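Home Archive Walks About Contact

I have been trying to learn the names of trees, and I'd like it on record that the trees have been no help.

It started in February, which is the wrong month. Everything deciduous looks like a broom. The field guide I bought from the used shelf in Hokley has 200 species in it, and I would say 45 of them are separated by the phrase "twigs slightly hairier." Hairier than what? I stood on the Nisau trail with a twig against my cheek like a man buying a sweater.

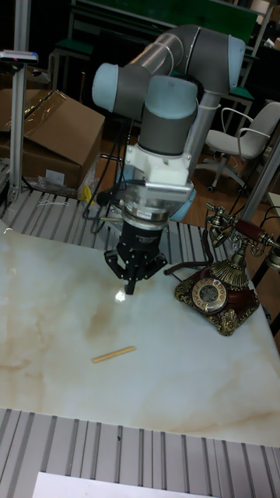
My friend Oluwatosin Briggs learned all of hers from her grandmother and can do it from a moving car. She'll say "hornbeam" in the middle of a sentence about her taxes. I asked how she could tell and she said it looked like a hornbeam. I wrote that down, for what it's worth.

So I made flash cards, some 80 of them, bark on one side and name on the other. By the end of the week I could identify every card and no trees. I knew the ash card by a coffee stain. 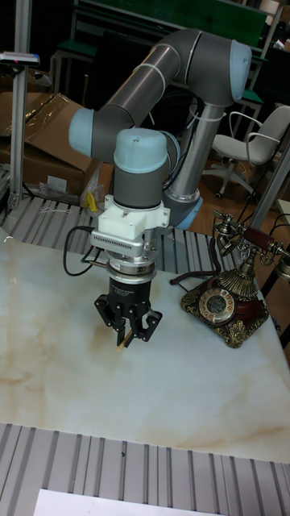
Things got a little better once the leaves came in. I can now do oak, the other oak, and sycamore – as long as it's a big one and I'm fairly close to it. Beech I get by the smooth gray bark and by the fact that somebody named Kev has usually carved his name in it. Maples I had down cold until I read that box elder is a maple. I've decided to take that up with someone later.

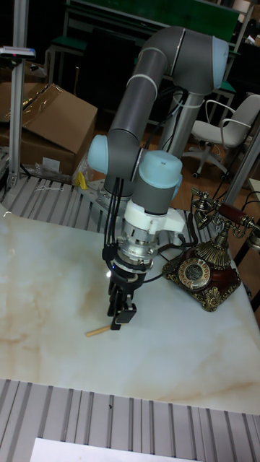
Gray arm, pale blue caps, gripper pointed at the table.

Next month I'm starting on ferns, which I'm told are harder. Oluwatosin says they look like ferns.

Last updated: 7:40 pm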